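Cuaderno de laboratorio - Proyecto Homumance
Martes, sesión de tarde
Asunto: demostraciones por teleoperación en simulador, agarre de la pieza esculpida

Se reanuda la toma de demostraciones con el mando remoto de Flarar. El objetivo fijado con Zadero es disponer de 3.000 trayectorias antes de iniciar el entrenamiento. El objeto es la malla gris de cuerpo redondeado y lóbulos curvados, sin textura. Se mantiene el fondo liso para todas las tomas.

16:10. Revisión de la aproximación por la izquierda. El operador debe detener el dedo antes del contacto y corregir la altura desde esa posición.
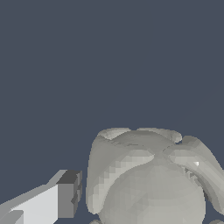 Fig. 1. Dedo a la izquierda de la pieza, sin contacto.

La altura de la yema queda a la par de la mitad inferior del cuerpo esférico. Se acepta como referencia para los operadores nuevos.

16:35. Comprobación de la postura del brazo. Con la muñeca orientada hacia abajo el mando responde de forma más predecible - en la sesión anterior se perdieron 11 demostraciones por giros bruscos del codo.

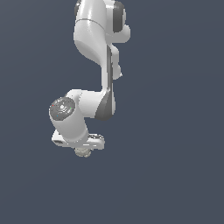

Fig. 2. Brazo con la pinza hacia abajo y sin objeto entre los dedos.

Se anota el codo flexionado como configuración preferente. Usman solicita que se registren también las posiciones articulares, además de la pose de la pinza. Pendiente de modificar el formato de registro.

17:05. Vista cercana del agarre. Interesa el margen entre el dedo y el lóbulo izquierdo, que el operador aprecia mal en la pantalla del puesto. 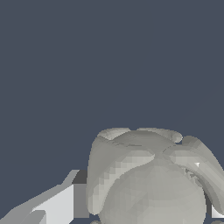
Fig. 3. Separación estrecha entre el dedo y el lóbulo izquierdo. En el margen derecho, probable punta del dedo opuesto.

El lado derecho no puede valorarse con esta vista. Se propone añadir una segunda cámara virtual y repetir la calibración del mando, cuyo retardo es de roughly 12 ms según el registro de la sesión.

17:30. Segunda lectura del margen, con el mismo criterio.

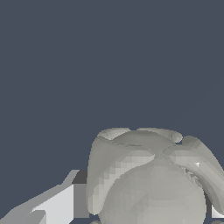
Fig. 4. Dedo junto al lóbulo izquierdo; hueco reducido, con fondo visible por tramos.

El borde interior del lóbulo aparece escalonado. Queda por determinar si procede de la malla o de la resolución de la imagen. Hasta entonces no se modifica el modelo de colisión.

Pendiente: formato de registro, segunda cámara, consulta a Zadero sobre la malla.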